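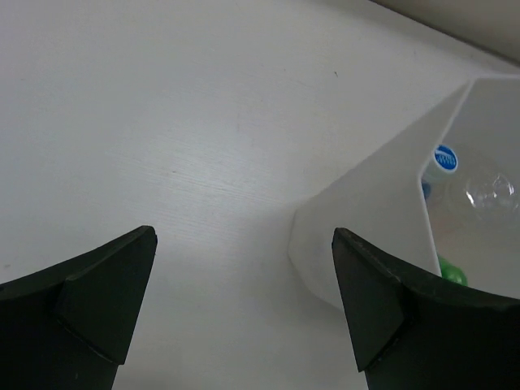

Gripper close to the table, white bin at the right.

Fallulano: bottles into a bin, two arms
README for the data folder

Fallulano is a set of recordings made with two small robot arms on one table, in the shared workshop at Gorkau. The task is simple. Plastic drink bottles must end in one bin, and either arm may take any bottle. I built the table and recorded all episodes myself, in the evenings and on one long Sunday in August.

The folder has 301 episodes. I kept the failed ones also, because for my own training they were useful. They have the word "fail" in the notes column of the index file.

Cameras
There is a fixed view of the whole table and a near view from the gripper. The near view is good for the last centimeters before the grasp, but it often loses the bottle when the arm turns away. Please use both if you can.
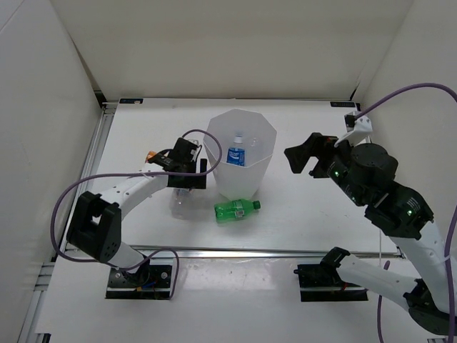

Files
index.csv: one line for each episode, with start time, result and notes
episodes/: joint positions and video, one subfolder for each episode
gandus/: settings for Gandus, my small recording program
calibration/: zero positions of both arms, measured again after each repair

The joint values are in degrees. Left and right are always as the fixed camera sees them, not as the person who operates the arms. In the first version of this file I wrote it the other way, so if you have an old copy, please replace it.

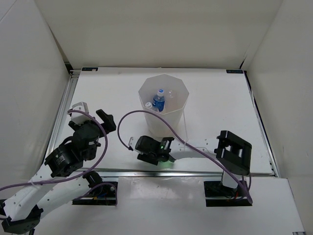

Cables cost me more time than the software. In the beginning they were too short and pulled on the wrist when the arm was stretched. Now they are longer, and the purple ones go in wide arcs beside and over the arms. This is better for the motors, but an arc can cover a part of the fixed view. If you crop the video, check first that you do not keep only cable.

An episode is counted as good when all bottles of that episode are inside the bin and both arms are back in the rest position. There are 58 episodes where a bottle fell outside and was picked again. I count these as good too.
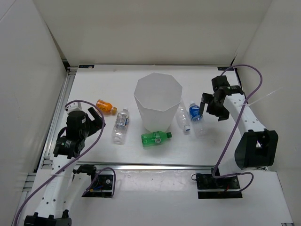 The start positions are not random in a strict sense. I put the bottles down by hand and tried not to repeat myself, but I surely have habits. Most difficult for my model are clear bottles on the white table, like the one without a label at the right of the bin. The orange and the green one are much easier to find. If you train only on the colored bottles, the result will look better than it is.

Known problems
In 5 episodes the near view has no picture for the first seconds.
The clocks of the 2 arms can differ a little. The program Song in the tools folder corrects it.
Light changes between evening and daytime recordings are not marked.

You may use the data for any purpose. If you find a mistake in the index, please open an issue and write the episode number.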